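How to book a group session at the Deltanau climbing and youth centre

Groups of up to 12 can book the wall on weekday evenings during term. You'll need one adult leader for every six children, and the leader has to stay in the building.

Start by picking a slot on the Deltanau calendar. Green slots are free and grey ones are taken. Click the slot, enter your group name and choose Wall Only or Wall and Kitchen. You'll get a booking number by email. Keep it, as the front desk will ask for it.
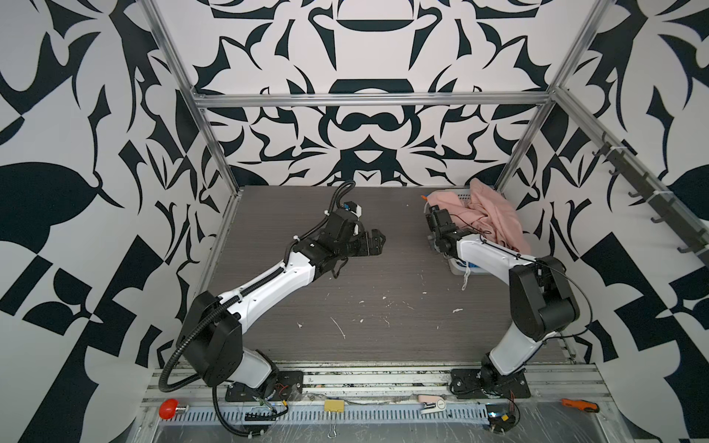

Next, download the consent form and send a copy home with each child. Forms must be signed in pen by a parent or guardian. Hand them in at least two days before the session. If a form is missing, that child can't climb but is welcome to use the games area.

Harnesses and helmets are included. Shoes can be rented in most sizes, so put the sizes in the notes box when you book.

To cancel or change the date, reply to your confirmation email or ask for Fabian Danzer at the desk. Changes made on the day are charged in full.

Evening bookings for the new term open Mon 28 October at noon.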